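Ticket 683 — dishwasher stops mid-cycle, drain light blinking
Opened by: Francine Charbonneau
Product: Kerska built-in, bought through Menzies
Status: Solved

Hi all, me again. The Kerska has started quitting partway through the normal wash. It fills, it sloshes for a while, then it goes quiet and the drain light blinks three times, pauses, and does it again. If I hold Cancel it hums for a few seconds and gives up. There's a puddle left in the bottom every time, and the top rack comes out gritty.

What I've done so far:

Pulled the filter and scrubbed it with an old toothbrush. It was gross, I'll admit, but not blocked. Put it back, made sure it clicked. Same blinking.

Ran it empty on the 30 minute rinse. Got to the end! I was so pleased. Then I ran a real load and it quit again.

Turned it off at the breaker overnight because the manual says to. No change.

So for now I'm washing everything by hand, which in my kitchen means every inch of counter turns into a drying rack by supper. 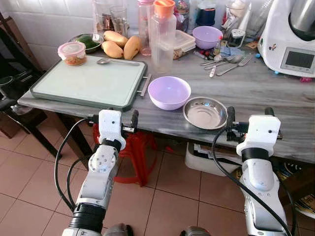 I have a water softener under the same sink (a Wiklow, put in last October) and I did wonder if the installer moved something back there. The dishwasher was fine for months afterward though, so I didn't chase it. Should I have?

Reply from Manon Doucette, Menzies parts and service
Hi Francine, thanks for all the detail. Three blinks on that model is slow drain. An empty rinse uses less water, so it can squeak through when a full wash won't. Could you look at the drain hose where it meets the sink pipe? I'd like to know if it rises up high under the counter before it comes down, or if it just lies on the cabinet floor. Please also check for kinks near the softener.

Francine
OK, I emptied the whole cabinet and got in there with a flashlight. The hose lies on the floor, and the softener is sitting on it! Not the full weight, just one corner, but the hose is squashed flat as a ribbon for the width of my hand. I shifted the softener over and the hose sort of half sprang back. Ran a normal wash and it got further than before — 235 on the little cycle counter, if that means anything to you — and then blinked again.

Manon
That number is only the number of starts since new, so don't worry about it. A hose that's been flattened that long usually won't go round again. I'd replace it. The Cliroreo universal kit fits yours and comes with the clips. Turn off the water and the breaker first, have a towel down, and hook the new hose up under the countertop so it makes a high loop.

Francine
Kit came today. The old clamp fought me for ages and I skinned a knuckle, but the new hose is on, looped up high, softener well out of the way. Two full loads since then and no blinking, and the bottom is clear of water both times. I sent the bowls through first, since those were what came out worst before.

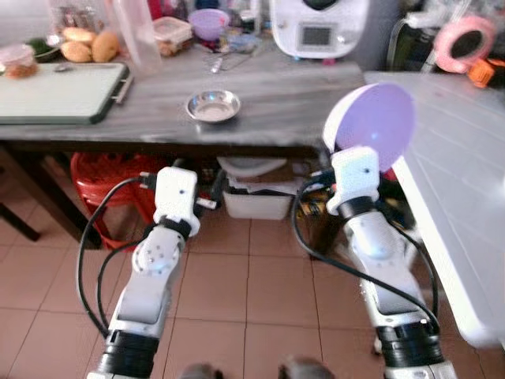

Big bowl, purple on the inside, by the counter.

One small leftover question. The new hose gurgles at the end of the drain. Is that normal, or did I loop it too high?

Manon
Gurgling is fine, that's just air coming through at the end. If you ever smell the drain inside the machine, write back and we'll look at the loop again. Closing this one 2025-03-16, but it'll reopen if you reply.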